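トイレブラシの運用見直し(洗剤、保管、交換基準)

2023年2月

前回、浴室の排水口について書いたところ、トイレはどうしているのかという質問をもらった。手順がここ半年で変わったので、現時点の運用をまとめておく。対象は陶器の洋式便器、床はベージュのタイル。温水洗浄便座の手入れについては触れない。

まず汚れの種類を分ける。うちで問題になるのは、水面の高さに沿って出る輪状の汚れ、縁の裏の黒ずみ、それに水中の薄い黒い跡である。輪状のものは水道水のミネラル分が主体で、酸で緩む。黒ずみはカビや細菌の膜なので、塩素系か、こまめな物理的除去で対処する。水中の薄い跡は両方が混ざっていることが多く、一度で落ちないことがある。

酸性のものと塩素系のものは同じ日に使わない。以前は「よく流せば問題ない」と考えて続けて使っていたが、縁の裏や溜水に残る量を確認する手段がない。現在は酸を使う日と塩素系を使う日を別にして、棚の位置も上下に分けた。上段が酸、下段が塩素系。容器の色が似ているため、蓋に油性ペンで「酸」「塩」と書いてある。

酸はクエン酸の粉末を使う。Kadlecの小袋入りを買っていたが、割高なので大袋に切り替えた。水に溶かしてトイレットペーパーに含ませ、水面付近に貼る。乾くと剥がしにくくなるため、放置は三十分で打ち切る。長く置けば落ちるというものでもなく、一時間置いた回と比べて差は見えなかった。貼る前に溜水を減らしておくと薄まらない。バケツの水を勢いよく流し込むと、サイホンが効いて水位が下がる。うちの便器では700mlを超える量が必要だった。これより少ないと水位が元に戻るだけで終わる。

塩素系は縁の裏に沿って塗布し、五分置いてブラシで一周する。換気扇は塗布の前から回す。ゴム手袋は厚手のものを使い、終わったら裏返さずに外側を流水で洗って吊るす。

ブラシについて。数年の間に使ったのは三種類で、使い捨ての紙製ヘッド、シリコンの一体型、普通の毛のブラシである。紙製ヘッドは後始末が楽だが、縁の裏に届かせるには角度が足りず、強く押すと先が潰れる。シリコンは水切れが良い反面、輪状の汚れに対してはほぼ滑るだけだった。結局、毛のブラシに戻した。白い柄に黒い毛の、ごくありふれた形のものである。 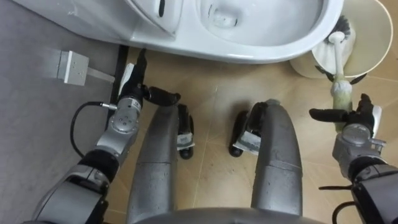
便器とクリーム色のブラシ立て。柄の下のほうは薄い緑色を帯びている。

毛が黒いと汚れが目立たない。これは長所として挙げられることが多いが、管理する側からすると欠点になる。白い毛なら変色が洗い残しの目安になるところ、黒では手触りと臭いで判断することになる。次に買うときは白い毛を選ぶつもりでいる。

柄の色の変化については原因を特定できていない。候補は洗剤の付着、手袋の顔料の移り、素材そのものの劣化の三つ。中性洗剤とメラミンスポンジで擦っても色は薄くならなかった。強度には影響がなさそうなので、そのまま使っている。

ブラシ立ては円筒形で、上が開いている。外径は98mm。便器の脇に置くには、このくらいが限度だと思う。これより太いと床を拭くときに毎回動かすことになり、細いと毛先が内壁に当たって水が切れない。蓋付きのものも試したが、内部の湿気が抜けず、一週間で底にぬめりが出た。見た目は蓋付きのほうが整うものの、保管具としては開放型のほうが扱いやすい。

保管の手順は次のとおり。

1. 使用後、便器の中で流水にブラシを当てながら二回流す。
2. 便座を下ろし、柄を挟んで毛を溜水の上に出した状態で水を切る。十分ほど。
3. ブラシ立てに戻す前に、底に水が溜まっていないか確認する。溜まっていれば便器に捨てる。
4. 週に一度、ブラシ立て本体を中性洗剤で洗い、伏せて乾かす。

二番目の手順は、柄が滑ってブラシが床に落ちることがある。便座の裏の緩衝ゴムに引っかける位置が安定するが、便座の形状によるので各自で調整してほしい。底に珪藻土の板を敷く方法も勧められたことがあり、一度試した。板が吸った水の行き場がなく、板のほうにカビが出たためやめた。

交換基準について。以前は「毛が開いたら」としていたが、開き方の判断が毎回ぶれるので、重さで見ることにした。今使っているブラシは購入時に131gだった。十分に乾かしてから台所用とは別のはかりで測り、増えた分を、根元に溜まった固形物と抜けきらない水分の合計とみなしている。抜けた毛の分は減るので厳密ではない。五グラム増えたら、クエン酸液に一晩漬けてから測り直し、戻らなければ交換する。はかりはHomachの安価なもので、最小表示は一グラム。この用途なら足りる。

価格は一本536円だった。紙製ヘッドの替えを買い続けるより安いが、安さを理由に選んだわけでもない。三つの中で縁の裏に毛先が届いたのがこれだけだった、ということに尽きる。

床のタイルについても少し。目地は便器の裾の周りが最も汚れやすい。裾は曲面なので、平らなワイパーでは隙間が残る。雑巾を細く畳んで裾に沿わせ、奥から手前へ引く。往復させると汚れを目地に押し込むことになる。洗剤は中性のみ。クエン酸は目地のセメント分を傷めるため、便器の中で使っているときに垂らした場合はすぐに水拭きする。古歯ブラシで目地を擦るのは年に二回、7月と年末だけにした。頻繁にやると目地の表面が荒れて、かえって汚れが入り込む。

Meriem Ezzatさんから前回の記事に、ブラシ立ての底に薄めた漂白剤を常時入れておく方法はどうか、というコメントをもらった。Nalcombeに住んでいたころに一度やったことがある。臭いは抑えられたが、毛の根元が硬くなり、持ち上げるたびに液が床へ垂れた。加えて、酸を使う日にそのブラシを使うと、先に書いた混合の問題がそのまま出る。うちでは採用していない。

未解決の項目は二つ残っている。一つは水中の薄い黒い跡で、クエン酸でも塩素系でも薄くなるところで止まる。釉薬の細かい傷に入ったものだと推測しているが、研磨剤で確かめると傷を増やすので保留。もう一つは水位の低下方法で、バケツを使わずに済むよう、Trideoの手動ポンプを取り寄せているところである。届いたら同じ便器で水位の下がり幅を測って追記する。

コメント欄は承認制にしているので、反映まで数日かかる場合がある。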